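About Loltine

Loltine is a small Christian record label and gospel music ministry based in Erkondale. We record, release and promote music by believers who don't yet have a label behind them, and we run a monthly worship night that anyone is welcome to attend.

How we started

The label was set up by Edmund Głowacki and Manon Vachon, who were both playing in the band at Kauppinen Road Church. Edmund had worked in studios for most of his adult life and Manon was leading the youth choir. Several of the young people in the choir were writing their own songs, mostly rap and spoken word, and had nowhere to record them. The first sessions took place in Edmund's spare room with 2 microphones and a duvet hung over the door.

The first release was an EP by Yasmine Hajji called Kitex, named after the street she grew up on. We pressed 300 copies on CD and sold them after services, at youth events and from the boot of Manon's car. When those had gone we pressed another 600. Yasmine is still with us and now looks after new artists as well as making her own records.

What we do

Most of our releases are hip-hop, gospel and acoustic worship. We don't ask artists to stick to one style, and we don't ask them to mention God in every line. We do ask that they belong to a local church and that they are honest in what they write. Some of our songs deal with addiction, grief and doubt, and we think there is room for that in Christian music.

Artists keep the rights to their songs. We cover the cost of recording and mixing, and any income from a release is split evenly between the artist and the label once those costs have been met. Our share goes back into the next record. No one is paid a full-time wage, although Ghislain Caron, our engineer, is paid by the day.

The studio

We moved out of the spare room and into the old Sunday school building behind the church, where we have a control room, a live room and a kitchen. Ghislain did most of the wiring himself. The live room seats a small choir and has an upright piano, which is tuned twice a year. Churches and schools in the area can hire the studio on weekdays at a reduced rate — please ask for the current price list.

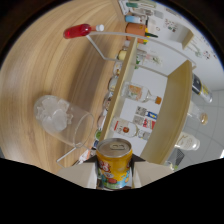
Worship nights

Our worship nights are held in the main hall and last around 2 hours. There is usually a guest artist, a short talk and a time of prayer at the end. Entry is free. The first one of the year is on 11 Jan 2018, with Yasmine and the youth choir. The hall is on one level and there is parking at the side.

Who to contact

Gaétan Carrier handles bookings, studio hire and press. Manon deals with choirs and schools. If you would like us to hear your music, send up to three songs to Yasmine with a few lines about yourself and the church you attend. Rough phone recordings are fine. She listens to everything, but it may be several weeks before you get a reply, particularly in January.

Post can be sent to Loltine, 613 Kauppinen Road, Erkondale. Please don't send your only copy of anything, as we can't return discs.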